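Two-arm cloth folding: setup and good practice for teleop sessions

Last updated 10 Apr 2024. Replaces the old Nevix sheet, bin that one.

Quick version for anyone starting on the folding cell. Read the whole thing once, then keep the checklist at the end open while you work. Questions to Delwyn Mahuika, not to the group channel.

Before power

Clear the table. Everything. Mugs, hex keys, tape rolls, the spare fingertips. If it isn't cloth it goes on the cart.

Check the e-stop is on your side and you can reach it sitting down. Press it, twist it out, press it again. Both arms have to drop to the stopped state, not just the one you're looking at.

Cable check next. Gripper cables want enough slack for full wrist rotation but not so much that a loop can catch a fingertip. Turn each wrist by hand to both ends of its range with the brakes released. Anything goes tight, re-route it. Don't just tug it and hope.

Fingertips: look for splits at the base, wipe with a damp cloth, no solvent. Solvent makes the pads slick for a day or so and you'll blame the grip force.

Limits

We run the cell under our own risk assessment, copy in the Hekex binder by the door. Read it. What follows doesn't replace it.

Speed stays at the folding preset. Not the demo preset. Hands out of the marked area whenever either arm is enabled, even if it's only holding still. If you need to fix the cloth, pause, wait for the amber light, say "hands in" out loud, then reach. Say "hands out" before you resume. Sounds silly when you're alone in the room, do it anyway.

Two people minimum for the first 9 sessions of any new operator. One drives, one sits at the stop and does nothing else. No phone.

Laying out the cloth

Short side toward you, flat, no folds under. Smooth from the middle out. Old creases are fine, leave them in, they're part of the data. Labels face down.

Leave a hand's width clear on every side. Towels hanging over the table edge get dragged by their own weight and the arm ends up fighting it.

Making the fold

1. Bring one arm in over the corner, fingers open, pointing down.
2. Lower until the tips just touch cloth. Stop. If the fingers bow you've gone too far, back off.
3. Close slowly. Check you have one layer, not two.
4. Lift straight up first. Then across.
5. Second arm stays back untill the first has cleared the table. Then bring it in from its own side.

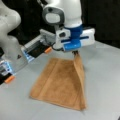

Keep the two grippers a fist apart at the closest point. The software has its own collision margin, but it works off the bare gripper model and knows nothing about cables or pads, so treat it as a backup. If the arms have to cross, one parks and the other moves. Never both.

Lower the corner until the cloth takes its own shape, then open. Open too high and the edge flops back. Open too low and the tips push a dent in the layer underneath. You get a feel for it after a dozen or so tries.

If a grip slips, don't chase it. Go home, start the fold again. Chasing is how we bent a finger in September.

Recording

Start the log before the arms move, stop it after they're home. Name the episode by cloth and operator, no spaces. Failed folds get saved too, tagged fail, with a word or two on why. "Slipped", "double layer", "operator error" all good. "Bad" isn't.

Target is 42 clean episodes per cloth type. Don't cherry pick to get there. The Jutex set had 368 episodes and we threw out a big chunk becuase the fails were missing and it looked far better than it was.

Take a break every hour. Tired drivers snatch.

When something goes wrong

Arm shakes while holding: release, home, check payload setting.
Gripper won't open: e-stop, then ease the cloth out by hand. Don't cut it.
Arms touch, even lightly: stop, write it up, session over untill someone has looked at both wrists.
Video lag: stop driving straight away. Don't try to finish the fold.

Checklist

Table clear
E-stop tested, both arms
Cables free through full range
Pads wiped, no splits
Folding preset on
Cloth flat, margin all round
Log running
"Hands out" said

At the end: both arms home, grippers open, power off at the wall, cloths back in the Bright bin. Sign the sheet.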